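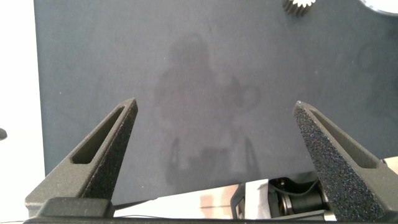
Home | Products | Training Aids | Spares | Contact

Filed under: Bench Equipment > Gear Assembly Sets

Ellero Three-Peg Gear Set with Bench Mat

Part no. 2086

Print this page | E-mail this page

The Ellero set is a tabletop assembly exercise for peg-and-bore fitting. It consists of a white circular base plate with a central hole, three fixed pegs, three metal spur gears and a dark matte mat. It is supplied by Grerance from the Porkville warehouse.

Base plate

The pegs are short, white and cylindrical, with rounded tops. They stand in a triangle around the central hole. Gears are lowered onto the pegs by hand and lifted off the same way. No fasteners are used. The plate lies flat and is not clamped; users who want it fixed can pass a bench bolt through the central hole (bolt not included).

Gears

Spur type, straight teeth, plain bore. Small variations in surface tone between gears are normal and do not affect fit. Wipe with a dry cloth after use. Do not oil the bores, as oil transfers to the pegs and picks up lint.

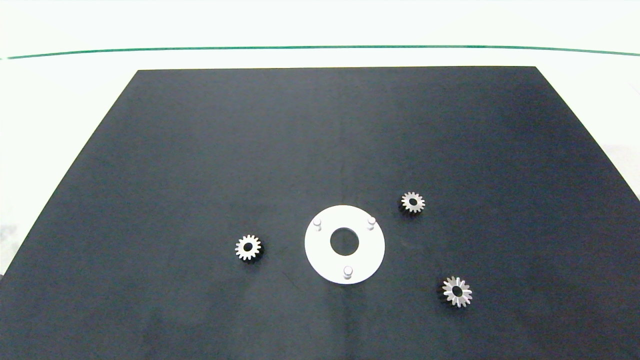
Lay the mat flat before setting out the parts and leave clear space on both sides of the plate. For the standard exercise the gears start on the mat, off the plate, and finish one to a peg. The starting layout is up to the instructor. Leopoldo Huerta's course notes, available on request, give 12 layouts in order of difficulty.

Mat

Matte finish, for use on light-colored work surfaces. Clean with water and a mild detergent. Store rolled, face out. A mat that has been folded should be left under weight overnight. Mats from the April batch are slightly darker than earlier stock.

Ordering

2086 Complete set, with mat
1342 Gears only, set of three
2337 Base plate with pegs
260 Mat only

Pegs are not sold separately. If a peg is damaged, order 2337. Gears from the older Maldonado set have a different bore and will not seat on this plate.

Orders received by noon Wednesday ship the same week. Questions on fit or spares should be sent to Stamatia Spanos, Technical Sales, with the part number in the subject line.

Back to Gear Assembly Sets | Next product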